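4. Setting up the practice room

Before Lokum is let loose on a real kitchen, it drives around a simulated one. The simulated one has no security deposit. Do this section from start to finish before you plug in a motor, even if the arm is already bolted together and giving you hopeful looks from the bench.

You will need the controller software from section 3, a computer with a fan you can live with, and an evening.
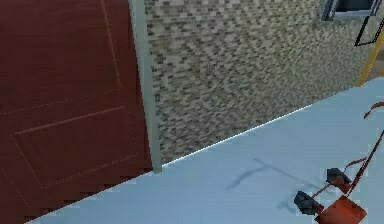
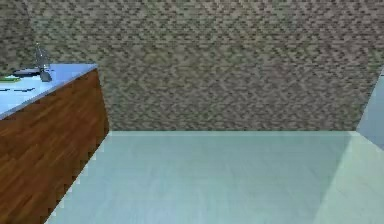 Robotics Corner, Brinham Shared Workshop
Revised Tuesday, April 16, 2024

4.1 Loading the room

1. Start the simulator and choose Open Room. Pick the one named Salem.

2. Wait. The first load builds the wall textures, and the speckled walls take longer than everything else put together. Later loads are much quicker.

3. When the floor shows up pale blue or a bit greenish, the room is ready. If it shows up solid black, the lights didn't load. Close the room and open it again.

4. Set the physics rate to 975. The default is lower and saves some fan noise, at the price of a gripper that passes through bottles like a ghost with errands.

Note: Jagged edges, such as the stair-steps along the bottom of the red door in the first picture, come from the draft render setting. They have no effect on collisions. Leave the setting alone unless you are making a poster.

4.2 Connecting the arm

5. In the Tostar panel, enter port 3576 and press Link. The status light in the panel turns green.

6. Jog each joint by hand, starting with the base. Use the slow speed. The fast speed is also called "slow" in version 2 of the panel, for reasons lost to history, so check the number next to it.

7. Open and close the gripper. Both dark finger blocks should move the same distance. If one sulks, go back to section 3 and check the joint signs.

8. Turn on shadows. The soft gray shadow on the floor is the quickest way to judge height when the camera is looking down past the gripper, and it costs very little.

CAUTION: Unplug the real arm's power supply before you press Link. The panel will happily drive both arms at once – it does not ask, and it does not apologize.

4.3 First drive

9. Start near the door and back away from it. Most first crashes are into the door trim, which is narrow and easy to forget once it leaves the camera view.

10. Drive toward the counter with the wood-grain front and stop well short of it. Swing the camera until you can see the glass bottle on top.

11. Save this position as HOME. Every exercise in section 5 starts from it.

12. Run the stop test: start a slow turn and hit the space bar. Repeat it 20 times. Yes, all of them. Salma Younis wrote this step after an afternoon with the real arm and a mug rack, and she has declined to shorten it.

Note: Clear glass is hard on the depth sensor. If the bottle flickers or vanishes in the depth view, raise the near limit one notch at a time. Don't practice grabbing it yet. Section 5 begins with a foam block, which forgives more.

4.4 If something goes wrong

Arm drifts with no command: recenter the joystick, then unlink and link again.

Room loads without a door: you have opened an old copy of Salem. Delete it and download the May build when it is posted. Until then, copy the room file from the workshop computer.

Gripper stuck halfway into the counter: press Reset Room. Pulling harder launches it at the ceiling.

Write down your HOME values on the card inside the kit lid before going on to section 5.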